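Florkanby Drawer Cabinet: Set-up Guide
Section 3: Fitting the drawers and setting the stops

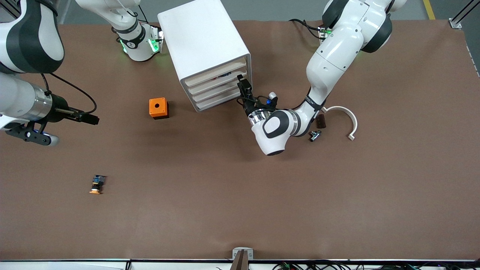

Fig. 3. White drawer cabinet standing on a brown work surface.

By now the shell is built and square, and this is the part we enjoy most, when a plain box turns into something you can put things in! Set aside an evening, put the kettle on and work through the steps in order. If you skipped the squareness check in Section 2, please go back and do it first. A shell that leans even slightly will make every drawer feel stiff.

You will need: the bag of runners marked 18, a small cross-head screwdriver, a pencil and a soft cloth.

1. Lay the shell on its back on the cloth, with the open front facing up.

2. Sort the runners into lefts and rights. The lefts have a notch at the front end. They look very alike, so try one of each side by side.

3. Starting with the lowest pair, line up each runner with its two pilot holes and turn the screws in by hand. Leave them half a turn loose for now.

4. Stand the shell upright and slide in the bottom drawer. Move it in and out a few times, let the runners settle where they want to be, then tighten the screws.

Caution: Do not use a power driver. The screws are short and the holes strip easily.

5. Repeat for the remaining drawers, working upwards.

6. Push each stop into the slot at the back of its runner until it clicks. Pull the drawer gently towards you. It should halt before it leaves the shell.

Note: Stops supplied with the older Mathias cabinet are a shade too wide and will jam. If yours came as a spare set, look for part number 889 on the bag.

7. Fit the knobs last. Finger tight plus a quarter turn is plenty.

Caution: Never open all the drawers at once when they are full. The cabinet can tip forward.

If a drawer still rubs, find the shiny patch where it touches and rub a plain candle along it. Gwion Gape in our Dodstead workshop swears by this, and after trying it on a very stubborn top drawer we are completely won over.

Missing runners or stops? Write to Forbridge Spares, quoting kit number 3586, and say which side you need. The desk is open on Saturday mornings too.

Section 4 covers labels and dividers.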